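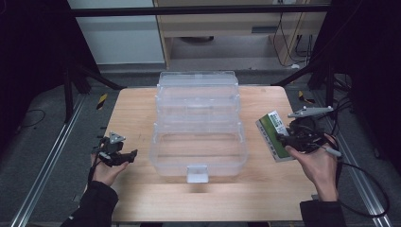 Is the repair and lending program on track to spend the full grant by the end of the period?
Mostly – we expect to spend all of it except the van line, see below.

Progress report, second period
Zurunen Tool and Sewing Library
Prepared by Dagim Moges for the Shiferaw Fund

Fatima, sorry this is short in places. Numbers first, then the bits you asked about on the phone.

Loans
3,307 loans since the grant started. 1,390 of those in this period. Hand tools still way out in front, then sewing machines, then garden stuff, which picked up in April and went crazy in May. Pressure washer has a waiting list. Tile cutter too, which we did not see coming. Camping gear is dead weight, going to stop buying it and sell the two-man tents at the fall sale.

Late returns better than last period. Text reminders went live in March through the Nolteck system and people do respond to them. Email reminders got ignored, so we've switched them off. Late fees are still zero and we want to keep it that way. We did block a few accounts for long overdue power tools, most came back once we called.

Evening opening
Started in February as planned. Open until 8 p.m. two evenings a week. First month slow, then steady. A lot of the evening members are new and a lot of them are renters, the group we said in the application we weren't reaching. Saturday mornings still the crush. Would like to move some staff hours from the early afternoon, when it's quiet, to the second evening. No change to the total wage budget. Please confirm you're OK with that, it technically moves money between lines.

Repair sessions
3 sessions planned, 2 held. The April one was cancelled – burst pipe in the church hall kitchen, hall closed for most of the month. We've rebooked for July, same hall, and they're giving us the date free to make up for it. Lamps, toasters and zippers are most of what comes through the door. Vacuum cleaners take too long, we now ask people to book those in ahead so one person can sit with it.

Sign-in sheet at the first session was useless, people wrote half a name and wandered off. Second session we did a ticket for each item, with fault, what was done and fixed / not fixed / needs part. Much better. I'll send the ticket summary seperately once it's typed up.

Needs part is the annoying category. People go home with a part number and we never hear again. Trying a thing where we order the part ourselves and they pay at pickup. Small float needed, taking it out of the consumables line for now.

Sewing classes
Beginner class full both times. Intermediate class didn't fill, ran it anyway with a half group and it went fine, but it cost the same to run. Proposal for next period is to drop intermediate and offer a mending evening instead, drop in, no sign up. Members have been asking for that since the winter.

Two machines out for service. One needs a new motor and the quote from Povton was more than the machine is worth, so that one becomes spares.

Inventory
The relabeling is done. Finally. Everything has a code that matches the catalog, and drill bits, blades and presser feet are now cataloged as sets. Before that we were losing bits constantly and had no way to say who had them last. Check-in takes longer per item, noticeable on Saturdays, but complaints about missing parts have dropped right off. The catalog online is up to date for the first time since we opened.

Van
Not bought. Prices went up past what we budgeted and the two we looked at both had rust underneath. We've been renting by the day for deliveries to the senior housing blocks, works OK, costs less than I thought it would. Question for you – can we carry the van line over and keep renting until the end of the grant? I'd rather do that than buy a bad one in a hurry. Happy to write it up properly if the fund needs a formal change request.

Staff
Part time coordinator post filled in February, settled in well, now runs the evenings alone with one helper. My own hours went over in March with the relabeling. Not claiming for those.

Risks
Lease. Landlord wants to talk in September about the renewal and has hinted at an increase. We have a reserve but it isn't big. Will let you know as soon as there's a figure.
Insurance renewal due in August, asked for three quotes, one back so far.

Still to send you
Bank statements for March to May
Ticket summary from the repair sessions
Member survey results, survey closes end of June and responses are are coming in slowly, will push it again at the counter

Any questions call me, I'm usually at the desk from 10 a.m.

Dagim

cc Fatima Molefe, grants office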